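Payout stuck on "pending" after switching pools
Asked by tomfell_81
Category: Mining pools and payouts
1347 views

I moved my two rigs from Rajput pool to Tando about three weeks ago. Tando pays out automatically once you reach the minimum, and I set mine to the lowest they allow. I passed it on 29th September and the payout has said "pending" ever since. There is no transaction ID next to it. The rigs are still hashing fine and the unpaid balance keeps going up from new shares.

I have checked the wallet address twice and it matches. It's a Bemcombe wallet, the same one I used with Rajput, and I never had a problem there.

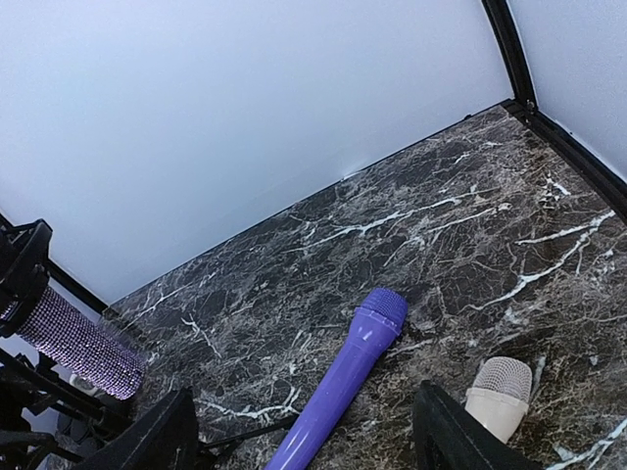 I also opened a ticket and got the automatic reply, nothing else so far. Is there something I need to do on my side, or do I just wait? I don't want to change the address in the middle of a payout and lose the coins.

Ardalan Nouri
Accepted reply

No transaction ID means the pool hasn't sent anything yet, so the coins are not lost and your wallet is not the problem at this stage. Leave the address alone until it clears.

Look at the payout page again and find the line called "Fee threshold". Tando groups small payouts into batches and holds them until the network fee drops under that number. The default is 900, which is low for the past few weeks. If you set it to 2000 your payout goes into the next batch, but the extra fee comes out of your balance. On a small payout that can be a noticeable part of it.

The other choice is to raise your minimum payout and get paid less often. I did that last December and have left it there. I get one bigger payment and pay the fee once.

Also check that you confirmed the email they send when you first add an address. Rajput didn't ask for that, so people coming from there often miss it. With an unconfirmed address the status is pending too - they use the same word for both. Look in the spam folder. The link expires, but there is a resend button under Account, Security.

If both of those are fine and it is still stuck, add the payout number to your ticket. It's the long number on the left, not your worker name. Support answered me in two days once I had included it.

hashbarn

same thing happened to me, mine went through by itself. just wait

Pell_K

I would not keep a balance on any pool longer than you have to. I use Tradel now, the fee is a bit higher but there is no batch setting to worry about. You do need at least 1000 valid shares before the first payout, so it isn't faster for a new account.

tomfell_81

It was the email. It was in spam and the link had expired, so I used resend and confirmed it. Status now says "queued". I left the fee threshold where it was for now.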